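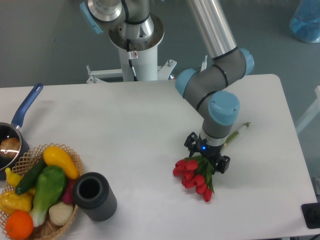

The public library in Clatevton should turn off the part of its web filter that blocks gay and transgender support sites, and it should do it before the contract comes up for renewal in December. The filter is called Posier. It is sold by a company named Radonjić, and it sorts the web into 40 categories that a library can block or allow. One of those categories is labeled "Alternative Lifestyles." It is switched on when the software arrives, and the library left it on. The robot arm in the photo has a small warning label near the top of its pedestal. Posier has nothing like that. A patron who sits down at a library computer gets no notice that a whole group of people has been filed next to gambling and pornography, and finds out only when a page fails to load.

I tested it myself in November 2018, on two of the public computers by the front windows. I tried 19 sites. They included a legal aid page on name changes, a suicide prevention line for young people, a list of churches that welcome gay members, and Lullix, which is a moderated message board where teenagers can ask questions about coming out. There is no sexual content on Lullix. The moderators delete it. All 19 were blocked with the same gray page telling me the material was "restricted by policy."

Then I looked for sites that tell gay teenagers they are sick and can be cured with enough prayer and the right counselor. I found six in a few minutes. Every one of them opened. Posier lists them under "Religion" or "Family and Health," and those categories are allowed.

I don't think anyone at the library sat down and planned this. I think somebody installed the product and accepted the settings it came with. But a public library is responsible for what its computers do, the same way it is responsible for what is on its shelves. If a clerk pulled every book about gay people out of the young adult section and left the books about curing them, there would be an uproar, and the clerk would be told to put the books back.

Radonjić's answer, when I wrote to ask, was that customers have full control over their own settings. I accept that this is true. It is also a way of avoiding the question. The company chose the name of the category. The company decided what goes in it, and decided that it would be on from the first day. Most customers never change a default. A firm that sells filters knows this better than I do. 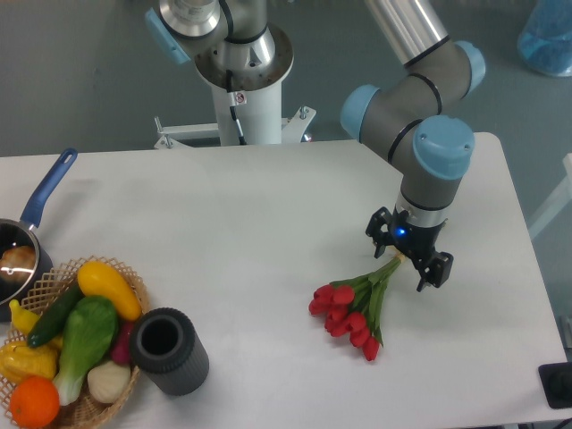
Robot arm with light blue caps on its joints.

The usual defense of filters is that they protect children. I have no quarrel with blocking pornography on computers that kids use, and libraries that take certain kinds of public money have to do it. The law asks for a filter on obscene images. It doesn't ask for one on a phone number for a scared 15-year-old. Those are separate switches in Posier, and turning one off leaves the other alone. The library would still be doing everything it is required to do.

I have also heard that a patron can ask the desk to unblock a page. Adults can, and the staff are polite about it. Now picture the person who most needs Lullix. He is in tenth grade, his parents check his phone, and the library is the one place he can get online without them. The desk is staffed by a woman who goes to his church. He is not going to walk up and read that web address out loud. He will close the window and go home. A rule that works only for people with nothing to lose doesn't work.

There is a third argument, which is that the library should stay neutral. I agree with that one completely – and it is my reason for writing. Blocking one side of a subject and letting the other side through is taking a position. I am not asking for the prayer sites to be blocked. I would rather they didn't exist, but adults and teenagers can read them and judge them, and they would judge them better with the other 19 pages open.

So my request is small. Uncheck the box. Post the list of blocked categories by the computers and on the library's website, so that patrons know what they aren't being shown. Put a form online for reporting a wrongly blocked page, with no name required. And when the Posier contract comes up, ask Radonjić in writing what it keeps in each category and who decided. If the company won't say, buy from one that will.

The library board takes written comments from anyone with a card. A letter doesn't need 100 signatures to be read into the record. Mine went in last week, and I hope other cardholders will send theirs.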